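Can a robot do the flowers yet? I went to find out

By Nia Rowlands

I have killed every houseplant I ever owned, so when Serport asked if I wanted to spend a November afternoon watching robot arms arrange flowers, I said yes before I'd finished reading the email. (Fake flowers, I should add. Even I can't hurt those.)

The job sounds tiny. Pick a stem out of a bunch, get it into a vase, leave the vase standing. Florists and hotel staff do it while chatting about something else. For a machine it's a headache, says Eifion Yorath, who runs the chore trials at Serport, and he'd much sooner give it a box to move. "A box stays box-shaped," he told me. "You grab one stem and four others come along for the ride."

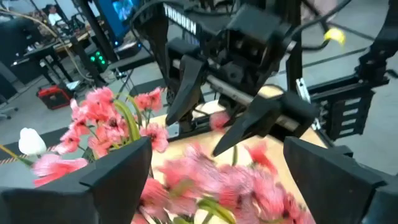 Pink blooms between the fingers of one gripper, with the opposite arm over the table.

I'd pictured something stiff and slow, like a claw machine at the fair, and some of it was! But there were moments when I forgot to take notes. Two arms working over one vase have to stay out of each other's way, and I kept leaning in as if that would help.

So, the score. Serport gave me the numbers from its latest set of tries: 31 stems attempted, 28 in a vase at the end. I thought that was great. Eifion pulled a face. A shop would want every one of them in, he said, and would want them to look nice too, and nobody has worked out how to tell a machine what "nice" is.

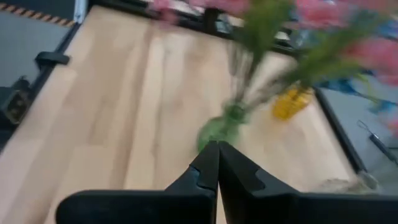

Then there's the time. Filling one vase took the arms five minutes in that set. My mother could do a church's worth in the time it took me to drink my coffee, and she'd have opinions about the greenery.

Gwawr Landeg, who has a flower shop and came along for the same visit, wasn't losing any sleep. She'd happily hand over stripping leaves and washing buckets tomorrow — those are the chores she hates — but real stems bruise and snap, and she wants to see the arms try a rose before she says anything kind.
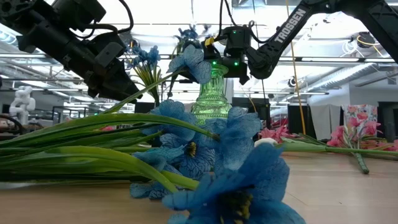
Two black arms at the green vase, with more blue and pink flowers waiting on the table.

Real flowers are next on Eifion's list, starting with carnations. I've asked to come back for that one, and Gwawr has offered to bring the carnations.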